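4.2 The shirt, and why long sleeves are such a pain

I'll admit I picked the shirt because I liked it. Dace Mägi had been arguing for plain garments from the start (she does most of the annotation, so fair enough), and I kept arguing for something people really wear. We ended up with a bright red-orange tie-dye with long sleeves, and I've grown weirdly fond of it! Figure 6 has three views of it, (a) to (c), along with the little white rack we use for all the hanging work in this section. 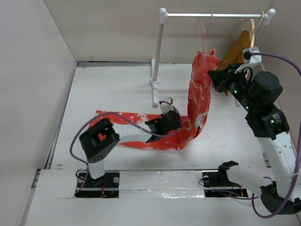 Going from floor to hanger is the step I find hardest to write about, mainly because the words run out. Ask anyone how they hang up a shirt and they'll say "you just put it on the hanger," and that skips everything I care about: finding the collar, telling front from back, working out which sleeve has folded under the body. Loukia Papadakis and I split all this into 2 phases, which we call sorting out and putting up. Sorting out ends when you could point to both shoulders. Putting up is everything after that. 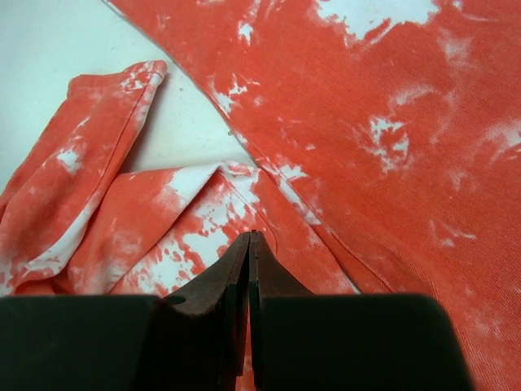

Pattern matters more than I expected, too. On a plain shirt a crease is often the only mark in sight, so your eye goes straight to it. With splotchy dye there are pale patches all over the place, and at close range it's easy to take one for a fold (I've done it myself, plenty of times, while checking Dace's labels). We told annotators to look for a change in the weave direction before marking a fold edge, and to leave it unmarked if they couldn't find one. 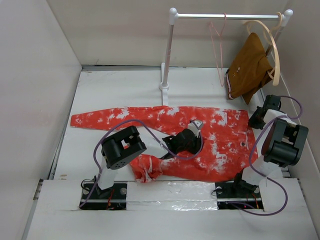
Sleeves get their own labels for the same kind of reason. A sleeve can be lying perfectly flat while the body next to it is a heap, and one "messiness" score for the whole garment would hide that. So we score the parts separately: each sleeve, the body, the collar. Ebbe Dalen wanted the cuffs scored as well, and we tried it in December, but the cuff scores followed the sleeve scores so closely that we dropped them. The full label sheet is in Appendix B, with Ebbe's cuff scores left in for anyone who wants them.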